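Small parts boxes with dividers – do you keep everything in one?
Mar 9, 2018
By Eugeniusz Czarnecka

Hello everybody. I want to ask your opinion about storage of small parts, before I spend more money. For many years I kept my screws, springs and pins in coffee jars, and in March I finally decided to sort them. I bought one divided box from Galtia, the gray see-through kind with two black latches in front. The lid opens all the way back and lies flat on the table, which I like very much, as I can work from both sides.

My problem is the division. The front left compartment is wider than the others, and the cells in the second row are small. I don't know what should go where. By size? By type? By how often I need it? 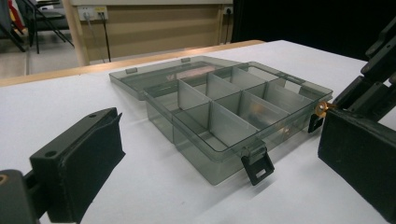
Storage and Workbench

I have 335 small parts on my list, of 82 kinds, so it is clear that one box will not be enough. My wife says I should throw half of it away. Maybe she is right, but I will not tell her this.

Please write how you do it. I am interested mostly in people who repair small things at home, clocks, radios, pens and similar.

skarkumura_fan
Welcome. I would sort by how often you need it, for sure. The things you touch every day go in the front row, and the rest goes behind. I did it by size in the beginning and I was always searching.

Also, that Galtia box is fine, but be careful with the latches. On mine one of them broke after 6 months. I carried it by the lid, so it was my fault too.

tomorrow_bench
I don't agree with the above. If you sort by use, only you understand the box. My son borrows from mine, and he must be able to find an M3 washer without calling me at work. Sort by type, put a label on the lid over each cell, finished.

skarkumura_fan
Labels on the lid are good only when the lid is closed. When it lies open behind the box, the label is nowhere near the cell. I put small paper inside on the floor of the compartment. With see-through plastic you can even read it from under.

tomorrow_bench
From under? Who looks at a box from under?

Eugeniusz Czarnecka
Thank you both. I think I will try by use for one box and by type for the second one. Then I can compare.

Another question. What do you do with long things? I have thin rods, the longest is about 20 cm, and they don't lie in any cell. The short round pieces are no problem, they can stand up in the front row. But when I put a rod in, it goes diagonally over the right side and sticks out, and then of course the lid can't come down. Do you cut them? Do you take out some dividers? I am not sure the walls of mine are made to be removed, and I don't want to use force.

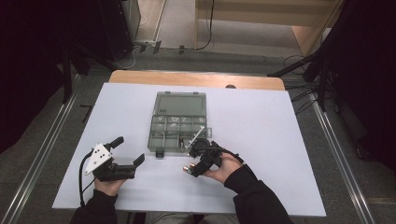 Shih88 thinks cutting is a mistake, because you always cut it 2 mm too short for the next job. Keep the rods in a tube, any tube with a cap, and put the tube next to the box. I quote this from the old thread about knitting needles, it is the same problem and he was right then also.

tomorrow_bench
Agree with the tube. The Vurkix boxes have one channel over the full length, but the cells are so deep that my fingers don't reach the bottom. I gave mine away.

skarkumura_fan
I liked the Vurkix one. Deep is good for springs, they don't jump out. For the rods you can use the channel, for the tiny pins you put a piece of foam in the bottom.

tomorrow_bench
Foam catches the pins. Then you pull out the foam and the pins fly. No thank you.

Eugeniusz Czarnecka
I have an empty tube from vitamin tablets, I measured it and it is too short by a little. Tomorrow I will look in the garage for something longer. The dividers will stay where they are for now.

Does somebody know if Galtia sells the latches separately? I didn't find it on their page.

skarkumura_fan
I wrote to them in winter and had no answer. I use a rubber band.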